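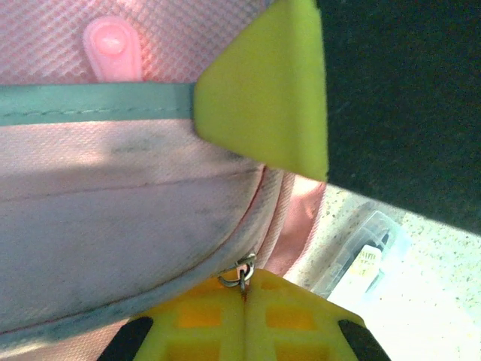 Why did the sorting arm at Carkham keep dropping bags in May?

The gripper was being told it had a good hold when it had only pinched a loose bit of fabric or a zipper, so it lifted too early and the bag slid out. The setting that caused it has been changed, and the arm is back on normal hours with a lower lift and a new rule about reaching into the tray area.

For those of you who want the longer story (and judging by the notes left on the break room board, quite a few of you do), pull up a chair, this goes on a bit.

As most of you know, the arm at Carkham handles the soft goods line: bags, pouches, pencil cases, little backpacks and all the other things that come in from the donation bins and have to be picked up, turned and set down in the right tray. It had been getting along nicely since winter. Soft things are hard for a machine, much harder than boxes, and the crew there had put a lot of patient evenings into getting it to pick up a floppy bag without mashing it or flinging it.

Then in the first part of May the drops started. At first it was one here and one there, always the small rounded bags, and we all did what people do and blamed the bags. Somebody wiped down the pads. Somebody else swapped the trays, then swapped them back. The drops kept coming, and on the second Thursday a bag with something heavy in it came down on the edge of a tray and tipped the whole thing onto the floor. It landed well clear of the person working the next table, but she had been standing on that side earlier in the same shift, and that was enough for the shift lead to hit stop and call the office. Thank you for that, by the way. It was the right call and it should always be that easy to make.

We went back through the log from the start of the month. Out of 1,759 picks the arm had dropped 114, and 86 of those were bags with a zipper or a piped seam along the edge where the fingers closed. Once we had those numbers side by side it was pretty plain we had been looking in the wrong place. The pads were fine. The trays were fine. We owe an apology to whoever got a talking-to about the trays.

Now for the part about the cause, and I'll try to keep it in everyday words, since I had to have it explained to me twice. The arm decides it has hold of something when the two fingers stop closing. On a box, that works beautifully. On a bag, the fingers can stop for all sorts of reasons. Think of a seam with piping on it, and a zipper pull hanging down right where the two fingers want to meet. The fingers bump up against the pull, or a ridge in the seam, and the arm thinks "got it" and goes up. What it has is a hard little lump and a bit of cloth, with the weight of the bag all on the other side.

It used to check twice. There was a short pause after the fingers closed, then a small test lift, and if the fingers crept any closer together during that test lift the arm would put the bag down and try again from another angle. The update we took from Tremico at the end of the previous month had a faster profile in it, and the faster profile leaves out the test lift. We chose that profile. I want to be fair to Tremico here -- their notes did say it was meant for rigid items, and we read the notes, and we still picked it because the line was behind and it looked like a nice easy way to catch up. The lesson is ours.

Turning the test lift back on took a couple of minutes. Getting comfortable with it again took a good deal longer. The Carkham crew saved a crate of the worst offenders and ran them over and over, including the pink one with the grubby streaks down the side that a few of you have grown oddly fond of. The arm still misses now and then. With the test lift on, though, the miss happens down near the counter, and the bag settles back where it came from.

The safety side matters more to me than the drops do, so please read this next bit even if you skipped the rest.

While we were sorting this out we learned that people had gotten into the habit of reaching in to straighten a bag after a bad pick. I understand it completely. You see the thing lying crooked, you know the arm is going to fumble it again, and your hand is right there. But the arm doesn't pause for you after a missed pick. It waits a moment and goes again, and after a drop the fingers are open and headed straight for the spot you're reaching into. They are soft, and they can still pinch hard enough to hurt, and the metal and motors behind them aren't soft at all.

So from now on it's stop first, then reach. Press the stop, wait for the light to go steady, fix the bag, step back, and start it up again from the panel. It can take up to 10 minutes to get back to full pace if the arm decides it wants to find its home position, and we know that's annoying when the bins are stacked up. Take the ten minutes. The daily target has been lowered for the rest of the summer to make room for it.

The lift height has come down as well, and the tables on either side have been moved back. If your table is now in a silly place (I have heard about the one by the water fountain), tell your shift lead and we'll shuffle things around.

Over at Flurkow, you are on the same software, but your line is all boxes and you've had no trouble with the fast profile. Leave it as it is for now. If anyone sends you a crate of soft goods to help out, switch profiles before you start, and if you aren't sure which one you're on, ask before the first pick. The Eshun site is still on the old version and will stay there until the Carkham line has had a good quiet month behind it.

Last thing -- the drop log is now a paper sheet on a clipboard next to the panel as well as a file on the computer. Write down what was dropped and where the fingers had hold of it. A few words will do, even "zipper again" is useful. Pens are in the top drawer, and please put them back.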